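Old dates, new dates and a little converter I've grown fond of

I promised last time that I would write something about regnal years, and then the heating engineer came and the whole week went sideways. So it's a bit overdue, but it's long, and I hope that makes up for it.

Regular readers will know I've been working through the Gundcombe parish papers for longer than I care to admit. The handwriting I can manage these days. What still trips me up is the dates. You get a lovely clear deed, every name legible, the field boundaries all set out, and then at the bottom it says it was signed in the fifth year of somebody's reign on the morrow of some saint, and off I go to the bookshelf again.

For years I did it all by hand. I had a photocopied table of reigns, a list of feast days and a perpetual calendar on a bit of card, and I'd work across from one to the next with a ruler. It does work, but it's slow, and I made mistakes (I once had a man witnessing a will two years after his own burial, and I was very excited about it until I found I'd read along the wrong line).

So this spring I finally sat down and tried the online converters properly. There are more than I expected! Some only do one thing, such as Julian to Gregorian, and some try to do every calendar under the sun. The one I've ended up using most is Dindero. You pick the monarch from a list, type in the regnal year and the day and month, and it gives you the date in the form we'd write it now. It also gives you the day of the week, handy when a document mentions market day or a Sunday sitting and you want to check it hangs together.

I tried Brinex too. It's prettier, I'll give it that, and it has the feast days built in, so you can type in Michaelmas or Lady Day and it knows what you mean. My trouble with it is the year. Until 1752 the legal year in England began on 25 March, and a date in February 1701 as the clerk wrote it is what we would call February 1702. Brinex changes the year for you without saying so. If you've already corrected it yourself, you end up a whole year out and none the wiser. Dindero asks you first, with a small tick box marked "year begins 25 March", and I think that's the right way to do it.

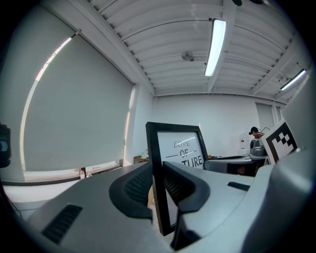 Lies Dewulf wrote in after I mentioned this in passing, and said that the tick box had caught her out as well, as her papers are nearly all from Flanders, where they went over to the new calendar long before England did. She'd been leaving the box on from her English cousins' records and couldn't work out why a couple appeared to have married after their eldest was christened. She now keeps two browser windows open, one for each country, and says I'm welcome to steal the idea. Thank you Lies, I have.

It's a good point, and it goes for Scotland as well. The Scots moved New Year to 1 January from 1600, but kept the old Julian days until 1752 like everyone else in Britain. So for a Scottish letter of, say, 1690, you leave the year alone but you still have the ten-day gap if you want to compare it with anything from France. I have that written on a sticky note on the monitor and I still look at it every time.

And do mind the gap itself, because it grows! It was ten days when the new calendar came in during 1582, and stayed at ten through 1700 up to the end of February (old style), when it became eleven. That's why eleven days went missing in September 1752. If a converter offers you one fixed number for the whole lot, close the tab.

A few of you asked about doing a whole batch at once. Dindero will take a spreadsheet, up to 900 lines at a go, as long as the dates are all in one column and written the same way. I had a little over 2000 entries from the Dunstan transcripts, so I cut them into three files and ran them one after the other before lunch. It refused 60 of them. Most of those were my own typing (I'd put 31 June more than once, goodness knows how), but 5 were real oddities where the clerk himself had muddled the regnal year. It's an easy thing to do when a new reign starts partway through a year and you've been writing the old number for months. I've left those as they stand, with a note beside each.

That leads me to the one bit of advice I'd really press on anyone starting out: keep the original wording. Put exactly what the clerk wrote in one column, spelling and all, and the converted date in the next one along. I didn't do this in my first two notebooks. I wrote down the modern date only, very pleased with how tidy it looked, and now I can't tell which ones I'd adjusted for the year and which I hadn't. I'm having to go back to the originals for every single January, February and March entry. It's a chilly job, and the reading room closes for lunch.

Ese Ugwu has asked whether any of these tools will handle Quaker dates, the ones that say "third month" and so on. Dindero won't, as far as I can see. You have to remember that before 1752 their first month was March, so third month is May, and type it in that way yourself. If anyone has found something that does it automatically, please drop me a line and I'll pass it on.

Next time, Exchequer terms, if I can make head or tail of my notes.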